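The great card sort

Quick one today, dinner's in the oven and I've got 30 minutes if the potatoes behave.

So my purse finally gave up. The zip went in January and I've been holding it shut with a hair bobble ever since, very elegant. New one came from Shenoy in the post this morning and it's lovely but it is SMALL. Two slots each side and a bit in the middle for notes. Which meant the cards had to be dealt with. All of them.

I tipped the lot out. How does anyone end up with this many? Library card for a town I moved away from. A Clendidov coffee card with one stamp left to go (keeping that, obviously). Gym card, we won't talk about the gym. Three gift cards and no idea what's on any of them.

My system, if you can call it that – lay them out flat, not in a pile. A pile just goes back in the purse as a pile, I've done it before. Flat, so every one gets looked at. Then pick them up one at a time and decide.

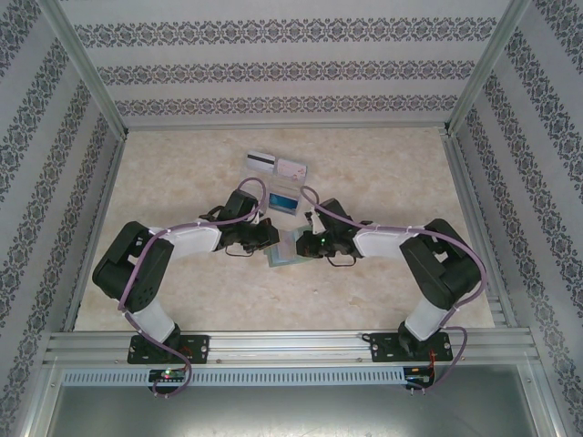 Anything with a magnetic stripe gets its date checked first. Expired bank cards get cut up, straight through the stripe and then again through the chip and the number, and the bits go in diffrent bins. Probably over the top but my mum did it and so do I.

Plastic holders are a pain. Things hide in them. I found an old bus pass tucked behind my current one, been carrying both for ages. So everything comes out of its sleeve, gets a wipe, and only goes back in if it really needs it. The cloudy split sleeves went in the bin.

Gift cards – ring up or look online before you chuck them!! I had 29 pounds on the Plororine one. Twenty nine! That's a new bath mat and a candle. The Flavham one had nothing on it, so that was that.

What's left: bank card, driving licence, bus pass, library card (the right one), coffee. The rest of the keepers are in an old envelope in the desk drawer with "cards" written on it, and I'll forget about it untill next year.

Still need to do the receipts. They're in a carrier bag on the back of the door. Another day.

Right, potatoes.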